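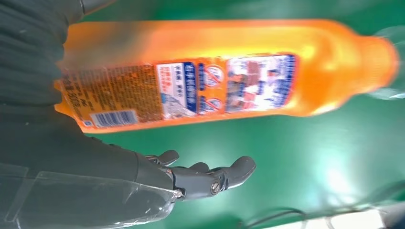 An orange plastic bottle, on its side.

The Interpreter's Fee
by Yamuna Nair

The letter from Morstead came when my uncle was already two weeks in the hospital, so it was me who opened it. It said that the house on Dinley Road would be sold, and that all persons with a claim should write before the end of May. There was a form. My uncle's name was spelled wrong in three places.

I took it to him with his clean shirts. He read it slowly, with one finger under the line, the way he read everything in English.

"They want 900 dollars," he said.

"That is for the search, Uncle. They look in the old papers."

"I know the old papers. I wrote them."

This was almost true. When he came to this country he worked for a lawyer called Murthy, who had an office over a shoe store and a great many clients who could not read what they signed. My uncle sat beside them and said the words again in Malayalam or in Tamil. Murthy paid him by the page. In those years he learned the language of contracts before he learned how to ask for bread, and all his life he said "the said apartment" and "the party of the first part" when he was angry with my aunt.

The house had belonged to a client, Ravindran Thampi. I remembered him only as a pair of brown shoes in our hallway and a voice that laughed before the joke was finished. He had no money when his case was over, so he gave my uncle a paper. It said that when the house was sold, 2000 dollars from the price would go to the interpreter, for his patience.

"For his patience," I said. "Is that legal?"

"Murthy wrote it. He was laughing also. But he put the stamp."

"And where is the paper now?"

My uncle looked at the window. There was a parking lot outside, and a man was walking between the cars with a balloon, looking for the right door.

"In the Zirico tin," he said.

I knew the tin. It was a coffee tin, green, with a dent in the lid, and it had stood on top of the kitchen cupboard through my whole childhood. That evening I climbed on a chair and took it down. Inside I found my aunt's wedding bangles, a bus ticket, some coins that no country uses now, and under them the paper, folded so many times that it was soft like cloth.

I read it standing on the chair. Everything was as he told me. The date was there, and Murthy's stamp, and the sentence about patience. But on the back there was more, in my uncle's handwriting, in Malayalam, with blue ink.

Received from R. Thampi, 300. Received from R. Thampi, 300. The same line again and again down the page, and after each one a small sign, his initials. Then one last line for the rest, and under it one word, which means finished, or full, as you say it of a stomach.

I sat down on the chair. I thought about my uncle's finger under the line, and how carefully he had read the form.

The next day I brought the paper to the hospital in my bag. He was sitting up, and somebody had combed his hair to the wrong side.

"You found it?" he asked.

"I found it."

"And you read it? Front and back?"

"Front and back."

He nodded for a long time. Then he put out his hand for the form, and asked me for a pen. I was afraid of what he would write, but he only turned to the first page and crossed out his name where it was wrong - once, then again, then the third time - and over each one he wrote it correctly, in capital letters.

"Now send it back to them," he said. "No claim. But they should know how it is spelled."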